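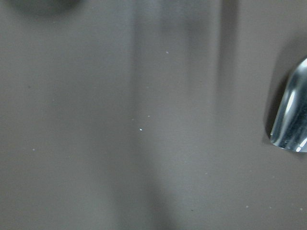 3. 材料および測定方法

3.1 試料面の選定

本研究では、無地・低彩度の面における色の見えと表面粗さの関係を扱う。図1に、柄や継ぎ目をもたない灰褐色のつや消し面を近接距離から写した例を示す。このような面では輪郭や模様による手がかりが乏しく、観察者の判断は微細な明度むらと周辺の反射光に依存しやすい。以下の測定は、図1の面とは別に作製した塗装試験片について行った。

試験片の塗料には、Gamero社製の水性つや消し塗料を用いた。下地は中密度繊維板とし、研磨紙による素地調整の後、下塗り1回、上塗り2回を施した。上塗りの間隔は室温で4時間以上とし、最終塗布後に恒温恒湿室で養生した。養生中の相対湿度は50%に設定した。塗色は灰色から淡褐色にかけての7水準で、いずれもマンセル表色系における彩度2以下の範囲に収めた。色名による先入観を避けるため、試験片には記号のみを付し、配合比は測定担当者に開示しなかった。

粗さの水準は、塗料に添加する体質顔料の粒径を変えることで調整した。粒径の異なる顔料を混合すると分散状態の管理が難しくなるため、各試験片には単一の粒度区分のものだけを用いた。塗膜厚は電磁膜厚計が適用できない下地であることから、同一条件で鋼板に塗布した対照片により推定した。対照片と試験片の吸い込み量の差は補正していない。この点は5.2節で改めて論じる。

3.2 測色

分光反射率の測定には積分球方式の分光測色計を用い、正反射光を含む条件(SCI)と除く条件(SCE)の双方で値を取得した。照明光源はD65、視野は10度とし、CIELAB表色系の各値に換算した。測定点は試験片ごとに15点とし、端部から20 mm以内の領域は塗膜の厚みが不安定であるため除外した。各点の値は装置を一度離して置き直した3回の平均とした。

つや消し面ではSCIとSCEの差が小さいことが知られているが、粒径の小さい水準では高角度側の光沢が残り、両者の差を無視できない。そこで本研究では、60度光沢度に加えて85度光沢度を測定し、低光沢域における水準間の差を確認した。85度光沢度は塗布方向の影響を受けるため、塗布方向に平行な場合と直交する場合の値を別々に記録した。

明度むらの評価には、試験片を拡散照明下で撮影した画像を用いた。撮影画像は白色校正板による平坦化を行った後、輝度値に変換し、空間周波数帯域ごとの標準偏差を算出した。焦点のずれた画像では高周波成分が失われ、むらが過小に評価される。このため、校正用の格子を同一面に置いて合焦を確かめ、変調度が基準値を下回った画像は解析から除いた。

3.3 主観評価の手続き

主観評価はGunawan照明実験室の観察ブースで実施した。ブースの内壁は明度N5の無彩色とし、試験片中央における水平面照度を900 lxに設定した。観察距離は500 mmで、顎台により固定した。参加者には観察開始前に5分間の順応時間を与え、その間は内壁のみを見るよう教示した。

評価項目は「暖かさ」「柔らかさ」「均一さ」「好ましさ」の4項目で、各項目について両極7段階の評定を求めた。試験片に触れることは認めなかった。提示順序は参加者ごとに無作為化し、直前の試験片との対比効果を抑えるため、提示の間に無彩色の遮蔽板を10秒間挿入した。反復提示を含めて得られた有効回答は1,213件である。回答時間が極端に短いもの、および反復提示間の評定差が4段階以上のものは、あらかじめ定めた基準に従って除外した。

参加者は色覚検査に合格した成人とし、塗装または内装設計の実務経験の有無を質問紙で確認した。実務経験者は「均一さ」に対して厳しい評定を与える傾向が予備実験で認められたため、経験の有無を解析上の要因に含めた。

3.4 反射環境の統制

低光沢面の観察では、面そのものの反射特性に加え、近傍にある高反射物からの二次反射が見えに影響する可能性がある。とくに曲率をもつ金属面は周囲の光を狭い範囲に集めるため、試験片上に局所的な輝度上昇を生じさせることがある。観察ブース内の金具は、つや消し黒色の被覆材(Varkon社製)で覆い、試験片の保持具にも同じ処理を施した。

処理の効果は、保持具を取り付けた状態と取り外した状態の輝度分布を比較して確認した。被覆前の保持具では試験片端部に輝度の上昇が見られたが、被覆後は両状態の差が輝度計の繰り返し精度の範囲内に収まった。また、参加者の衣服からの反射を抑えるため、観察時には無彩色の上着を着用させた。

3.5 解析

評定値は順序尺度として扱い、累積ロジット混合モデルにより解析した。固定効果には明度L*、色度座標a*およびb*、算術平均粗さRa、実務経験の有無を投入し、参加者と試験片を変量効果とした。b*とRaの交互作用は、黄みを帯びた面ほど粗さが「暖かさ」の評定に寄与するという仮説に対応する項である。変数の選択には赤池情報量規準を用い、多重共線性は分散拡大係数によって確認した。

粗さの指標についてはRaのほかに最大高さRzと粗さ曲線要素の平均長さRSmを検討した。RzはRaとの相関が高く、同時に投入すると係数の推定が不安定になったため、主解析から外した。RSmは視認可能なむらの周期に近い情報を含むが、触針の走査長が短い場合に値がばらつく。本稿ではRaによる結果を主に示し、RSmを用いたモデルの結果は付録Bに掲げる。

推定にはデータ解析環境Cemilnessを使用し、信頼区間は参加者単位の再標本化によって求めた。有意水準は5%とし、4項目にわたる検定の多重性はHolm法で調整した。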